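Unit 4: Repeat Patterns and Color Contrast
Handout, revised 2022-11-27

A repeat is the smallest piece of a pattern that can be copied side by side to fill a surface. For stripes, it is one stripe of each color. For a two-color check, it is a block of four squares, two of each color, set diagonally.

Contrast decides how strongly the repeat shows. Two colors can differ in hue, in lightness, or in both. If they differ only in hue, the pattern tends to blur at a distance - squint at your swatch to test this.
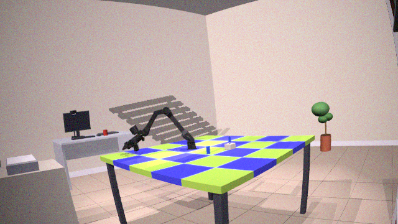 Fig. 4.1. Two-color check in lime green and blue, carried over the edges of a tabletop (rendering).

Scale matters too. A small check reads as texture from across a room, while a large one reads as separate shapes. When a pattern turns a corner, decide first whether the colors will continue or stop at a border.

For next session:
Read the Montes chapter on borders, pages 117 to 121.
Draw one check and one stripe using the same two colors.
Make a gray copy of each and note what changes.
Bring your Irer sample cards. The March group should bring the full set.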